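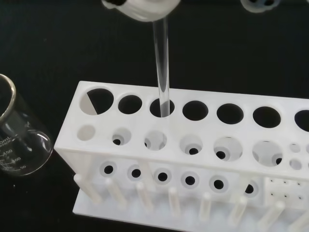

What the Bench Tests Measured

Vamiretti sells a rechargeable scooter battery, the Vuna, in two capacities. Prister, a contract lab, ran 30 of the larger packs through an overcharge test in August. Each pack sat in a steel enclosure with the charge cutoff bypassed.

In 2 of them, the cells vented and caught fire. Peak temperature at the casing was 658 degrees Celsius in the first and 690 in the second. Both fires began at the same corner, next to the main connector.

The lab's report points to a thin weld on the connector tab. Packs with the later weld pattern stayed closed under the same load. Owners can tell them apart by the letter C after the serial number.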